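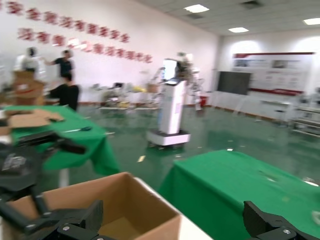
Beverley Bloxham told us, when we asked what the removable rear panels had changed at her site, that they had mostly changed where people put their coffee. Her remark is less flippant than it sounds. With the panels off, the ledge behind the meter bridge is the only flat surface within reach, and in her control rooms the panels are off for much of the working week.

We begin with her comment as it sits badly with the claim under test. Makers of control room desks have for some years sold rear access as a saving in time. The reasoning is simple: if an engineer can get at the back of the equipment without pulling it out from the front, faults are cleared sooner and the room goes back into use. It may well be true. What we question in this section is whether the figures offered in support of it show anything of the kind.

4.1 What the log can and cannot tell us

The service log kept by Sundia contains 3,025 entries covering 26 control rooms. Each entry gives the room, the reported fault, the time the job was opened and the time it was closed. Rooms were fitted with either the Gonness desk, which has lift-off panels along the whole of its back, or the older Elletti desk, which has a fixed back and is serviced from the front. Taken at face value, jobs in Gonness rooms were closed sooner. Ostapchuk repeats this finding in her review and treats it as settled.

We don't think it is. The closing time in the log is the time at which somebody typed it in. Engineers at Sundia told us that they often close several jobs together at the end of a shift, and that a job done between programmes may be closed hours later. If this habit were the same in every room it would blur the comparison without tilting it. But the Gonness rooms are all in the newer building, where there is a terminal in the corridor, and the Elletti rooms are in the older one, where the engineer has to go back downstairs. A difference in closing times is what we would expect to see even if the desks were identical.

There is a second difficulty. The Gonness desks were new when the log began and the Elletti desks were not. Old desks hold old wiring, with labels that have dropped off and cables left in place after the equipment they served has gone. Tracing a fault through such a loom takes time whichever side one approaches it from. Trí Chu, who fitted out most of the newer rooms, put it to us that a freshly wired Elletti would beat a neglected Gonness every time. We have no means of checking this, as no Elletti was rewired during the period, but neither has anyone who argues the opposite.

4.2 The kind of job matters

We sorted the entries by hand into jobs that plainly needed access to the rear of a rack and jobs that did not. The second group takes in software faults, worn faders, failed lamps and anything described as cured by a restart. If lift-off panels save time, the saving should appear in the first group and be absent, or nearly so, in the second. It appeared in both. For us this is the most telling result in the section, and it is also the easiest to obtain, so we were surprised not to find it in the earlier reports.

Sorting was not always clean. Display faults gave the most trouble. An entry reading "no picture, left screen" might mean a loose plug at the screen, a failed card in a computer under the desk, or a converter hidden somewhere between them. Mixed connectors make this worse: a room may have several generations of video plug in use at once, sometimes on a single part (Figure 3). Where the entry did not say which end of the cable had been at fault we left it out of the comparison.

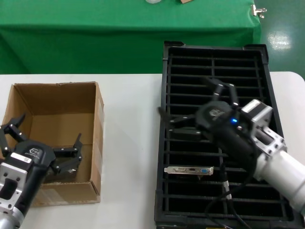

Figure 3. Silver metal bracket with a blue VGA port, on a black slatted tray.

Leaving such entries out may have introduced a bias of its own. A vague entry is more likely to come from a hurried engineer, and a hurried engineer may be one who has just had a hard job at the back of a desk. Yaryna Stetsiuk repeated the sorting without sight of ours and was more willing than we were to guess at the missing details. Her version gave a somewhat larger difference in the first group, though the difference in the second group did not go away. We report our own sorting as the main result and regard hers as a fair warning about how much weight it can bear.

4.3 Clearance behind the desk

The maker's fitting guide for the Gonness asks for enough room behind the desk for an adult to kneel. Few of the rooms we visited provided it. In two of them the gap between desk and wall was under 200 mm, so that the panels could be lifted off only by someone leaning over from the front, and the equipment could not be reached at all once they were off. Both rooms are counted as rear-access rooms in the Holovko report. Ubaldo Dal Bello, who was responsible for the layout of one of them, defended the gap on the grounds that the listening position had to come first. That is a reasonable view and one we would probably have taken ourselves, but a desk pushed against a wall cannot be used as evidence for what happens when a desk is not.

Removing these rooms from the comparison narrowed the difference slightly. We make nothing of the change, which is well within what might be had by removing any other pair.

4.4 Panels left off

We return to the coffee. In almost every Gonness room we visited, at least some panels were stacked against a wall. Engineers said they saw no point in refitting a panel that would be off again by the evening. The desk is therefore being compared in a state its makers did not intend, without the rear panels that are meant to keep dust out and to guide air through the racks. If a cost in dust or heat exists, it would fall on the equipment over a longer period than the log covers, and would be written down as a failed fan or a power supply with no mention of the desk.

None of this shows that rear access is a poor idea. Several of the engineers prefer it strongly, and their knees and backs deserve a better study than the one that has been made. A fair test would need both kinds of desk in the same building, wired at the same time, with jobs timed by someone standing in the room. Sundia has said it may allow such timing from June in whichever rooms are next refitted. Until then we would ask that the service log not be cited as showing a saving, and we have withdrawn our own earlier estimate, which was worked out from the same closing times.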